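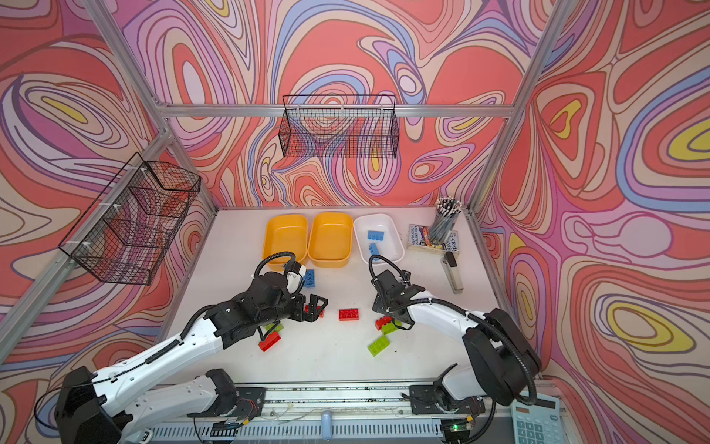

Figure 2. The collection cell during the brick sorting task. Both arms are over the work area, with the bins and the tray along the back edge of the table.

3. Gathering the demonstrations

3.1 The cell

All of the examples used in this paper were gathered in the cell shown in Figure 2. It has a white tabletop inside an aluminum frame, with two arms mounted on a shared rail at the front. Each arm ends in a parallel gripper with black fingers. The rail lets us change the spacing between the two bases, but we set it once before the first session and left it alone for every example reported here.

The walls of the frame carry a printed swirl pattern. We change the print between blocks of sessions so that the policy cannot lean on one fixed background to work out where the table ends. The print in Figure 2, mostly pinks, purples and blues, was the hardest of the set for our early models. The curves in it have strong edges, and a model trained only against plain walls would often place its grasp point too far back. We kept the print in the training set for this reason and did not tone it down.

The view in Figure 2 is from a fixed camera. Its exposure is set by hand at the start of each session and does not change until the session ends. Automatic exposure was tried in the pilot and dropped, as it shifted the color of the bricks whenever an arm passed close to the lens.

3.2 Task and layout

The task is to clear toy bricks from the middle of the table. Blue bricks go in the shallow white tray. Red and green bricks go in the two yellow bins, red on the left and green on the right. In Figure 2 two blue bricks are in the tray, both bins are empty, and the other bricks are spread over the table.

Before each example the operator drops the bricks by hand from a low height and does not straighten them. Bricks that come to rest on top of one another are left that way. These overlaps account for most of the failed grasps in Section 5, and an operator who tidied the layout would be removing the cases we most want. A layout is redone only if a brick lands outside the reach of both arms.

Other objects stay on the table during the task. Figure 2 has a cup of pencils, a paperback book, a stapler and, in the near right corner, a calculator. The policy is never asked to touch them. They are moved or swapped between blocks, and an example in which an arm knocks one over is kept but marked. The wire baskets on the frame belong to a second task, described in Section 3.5, and are not used in sorting.

3.3 Operators and sessions

Examples were recorded at our Ullbridge site by two operators, each driving both arms through a pair of leader arms. Remo Fontana trained the second operator and checked the first block of recordings from each. A session was limited to 30 examples. In the pilot, which ran in November, we had allowed up to 54, and the later examples in those long sessions had slower approaches and more dropped bricks. None of the pilot data is used for training.

Operators were told to use whichever arm was closer to a brick and to avoid passing bricks from one gripper to the other. They were not told in what order to pick. One operator tended to finish a color before starting the next, while the other worked from left to right. We did not correct either habit. Section 5.3 gives results for policies trained on each operator's data alone.

3.4 Recording and review

The full sorting set has 900 examples. Joint positions, gripper commands and camera images are written to one file per example by Mamo, our in-house recorder. Each file was reviewed before it entered the set. The reviewer marked the point of each grasp and each release, and noted missed grasps followed by a second try. Such retries were kept. Files with missing images or a stalled arm were thrown out and the example was recorded again with a new layout.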